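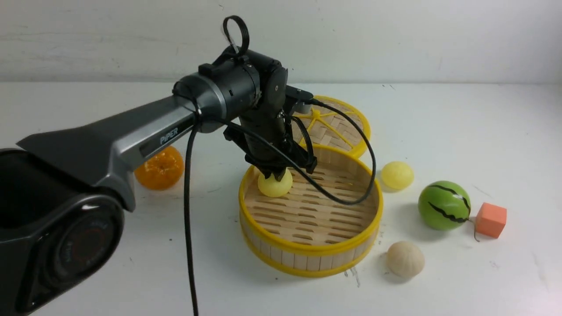 PiPER arm at the steamer basket, pale yellow ball in the fingers, wrist cable lying in the basket.

Sunday, afternoon. Notes on the gripper fault, steamer task.

Symptom first, so it can be found later. The gripper closes on a piece, carries it over the basket, gets the open command and stays shut. The controller reports the command as accepted. No error on the arm, none in the log viewer. After a while the position watchdog trips and the whole arm goes to hold. In that state the fingers keep their grip and you can't pull the piece out by hand. Don't try. I did, and got a pinched thumb when the gripper came back on reset and opened and closed once. Not hurt, but see the rule at the bottom.

It came up at cycle 39 of the morning run, then not again for a long stretch, then twice close together. I wasted time on the Wilura script because I had changed the release height the evening before. Put the old height back, same fault. So the script is cleared and the new height can stay.

Next suspect was the payload setting. Changed the object, changed the grip force from high to low, no difference. Grip force is back at the August value.

What does make a difference is where the wrist is. With the arm parked up high I sent open and close 200 times and had no misses. With the wrist low over the near-left part of the basket I got the fault within a few minutes. The thin cable has a lot of slack there. It drops into the basket and then has to come back up to the gripper, and each time the wrist turns, the pull goes into the plug. Wiggling the plug by hand with the fingers empty gave me the same dead gripper, so I'm fairly sure of the connector and less sure whether it is the latch or a wire behind it.

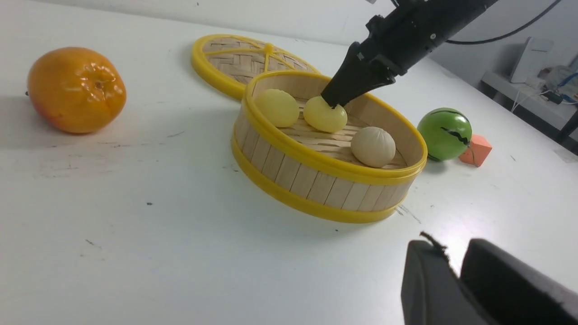
The slack is a problem of its own even if the plug turns out fine. A loop that low can catch on the rim or go under a piece, and then the arm drags the basket with it. Pirmin Haslinger saw that happen on the Driltitz setup and says they ended up with a torn connector. He wants the cable tied along the link with one fixed point just before the wrist, and enough length left for full rotation. Agreed.

Second thing, smaller. The hold after the watchdog trip keeps finger torque on. Baldursdóttir's notes for the old cell have it ramp down first and then hold. We lost that when we moved to the Brotetti config. I have put the line back but not tested it with a piece in the fingers.

To do:
Swap the gripper cable, keep the old one, label it.
Tie down the new one, check wrist rotation at both ends of travel.
Test ramp-down with a soft piece, then a hard one.
Repeat the low-wrist test, 1,000 open/close, log every miss.

Until that is done: power off at the switch before reaching into the fingers, also when the arm looks dead. Reset only with hands off the table. Note is taped to the monitor.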